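Histwood Batten B80 — open-ceiling tube light
16 Jun 2025 | Hadiza Anozie

Surface or suspended fitting for offices with exposed decking. Length 1000 mm, body width 80 mm. Steel tray, white finish, supplied with two fixing brackets.

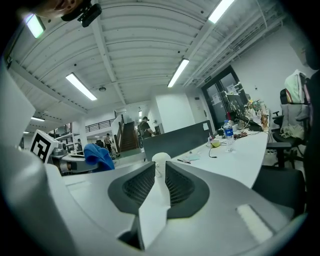

Can the fitting be fixed straight to ribbed metal decking?
Use the Stenine rail, fixed across the ridges — the brackets clip to it at any point.

Maximum rail load 200 N. Allow clearance below pipes and cable trays.

Contact Histwood | © Histwood | Back to top

Related items
Stenine rail, 2000 mm
Ververidis end cap
Wetodix exit sign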